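Wanted: people to pick up snacks, slowly, for science (evenings, Prokwood workshop)

The Kikuchi project is looking for participants through the end of June. We are two people and a bench at Prokwood, the shared shop behind the tile warehouse, and we are building a home robot that can clear a table without flattening what's on it. The arm is coming along. The arm's manners are not. It learns by copying people, and so far the only people it has copied are us. Fouzia slams. Seren hovers. The arm now hovers and then slams.

What you would do: hold a gripper in each hand, sit or stand at a table, and move small things from one place to another while the grippers record it. Crackers, candy, cups, the occasional sock. A session is 2 hours with a break in the middle, and you will do the same pickup more times than feels dignified.
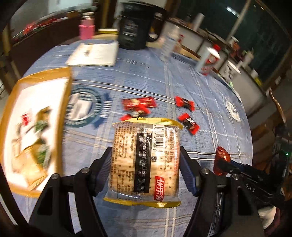 Packets are harder than they sound. Squeeze too much and you have crumbs, squeeze too little and it slides out on the way up. Experience with robots is no help at all, and two of our worst sessions came from engineers. Knitters have done very well.

You should be 18 or over, comfortable using both hands for a couple of hours, and able to follow an instruction like "again, but left." If you have a wrist or shoulder problem, please sit this one out. Left-handed people, we want you badly. We have one, and she is moving to Tucson.

What you get: $26 a session, paid in cash when you leave, plus tea. Any food that has been through the grippers is yours if you want it. Most people don't. Bring reading glasses if you use them, and wear sleeves that stay out of the way.

What we keep: the recordings of your hands and the table, and a first name so we can tell sessions apart. We try to keep faces out of it. If yours wanders in, we delete that take.

Our target is 900 clean pickups. We have 500, if you're generous about the word clean, and Seren isn't.

Sessions start at 6:30 p.m. The side door sticks, so push low. Parking is free on the street after six, but not in front of Vollov Upholstery, who will have you towed and then wave.

To sign up, leave your name and phone number on the clipboard by the drill press, or ask at the Prokwood front desk for Fouzia Ghauri or Seren Phillips. Say which evenings are bad for you. We'll call back within a couple of days, probably during dinner.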